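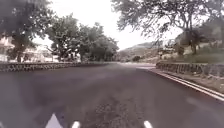 How Do Shops Decide What Things Cost?

Pick up a packet of pencils in a shop and turn it over. Somewhere there will be a price. A person had to choose that number, and there are rules of arithmetic behind it. This page explains how the choice is made.

The cost price

A shop does not usually make the things it sells. It buys them from another business, called a supplier. The amount the shop pays is the cost price.

Suppose a small shop called Fukano orders pencils from a supplier called Cloltik. Cloltik sells the pencils in boxes of 44 packets. If Fukano pays £22 for a box, each packet has cost the shop 50p. The sum is £22 divided by 44.

The selling price

The selling price is what you pay at the till. If Fukano sold each packet for 50p, it would get back what it paid to Cloltik and have nothing left over. So the shop adds an extra amount on top, called the mark-up.

If the mark-up is 40p, the selling price is 90p. You can write it like this:

cost price + mark-up = selling price

50p + 40p = 90p

Is the mark-up all profit?

No. A shop has other bills to pay. These are called overheads, and they include:

Rent for the building
Wages for the people who work there
Electricity for lights, fridges and tills
Bags, labels and cleaning
Deliveries

Deliveries can be a large part of the total. A lorry needs fuel and a driver, and a shop far from the warehouse will often pay more for each load than a shop close by.

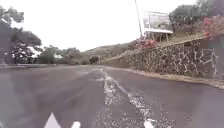

Overheads have to be paid even in a quiet week. The rent is the same on a Thursday with no customers as it is on a busy Saturday. Profit is what remains when the cost price and the overheads have both been taken away.

Here is one month at Fukano. The shop took £2,000 at the till. The stock it sold and all the overheads together came to £1,698.

£2,000 - £1,698 = £302

The profit for the month was £302. If the costs had been more than £2,000, the shop would have made a loss.

Why do prices change?

Prices go up and down for several reasons. The supplier may charge more. The shop may have too much of something and want to clear the shelf. Some goods are wanted only at certain times, such as sun hats in May or school bags at the end of summer.

The amount of a thing that people want to buy is called demand. The amount there is to sell is called supply. When demand is high and supply is low, prices tend to rise. When there is plenty and few people want it, prices tend to fall.

Other shops matter too. If Rastska, across the street, sells the same pencils for 85p, Fukano may lower its price to match. This is called competition.

What is a sale?

In a sale, the shop accepts a smaller mark-up on each item and hopes to sell more of them. Take the pencils again. With 5p off, the price is 85p and the mark-up is 35p. The shop now has to sell more packets to bring in the same amount of money - eight packets at 35p give £2.80, and so do seven packets at 40p.

Sometimes a shop sells an item for less than it paid. It loses money on that item, but customers who come in for it may buy other things as well. The name for this is a loss leader.

Words to remember

Supplier: a business that sells goods to a shop
Cost price: what the shop pays
Mark-up: the amount added to the cost price
Overheads: the bills for running the shop
Profit: the money left when everything has been paid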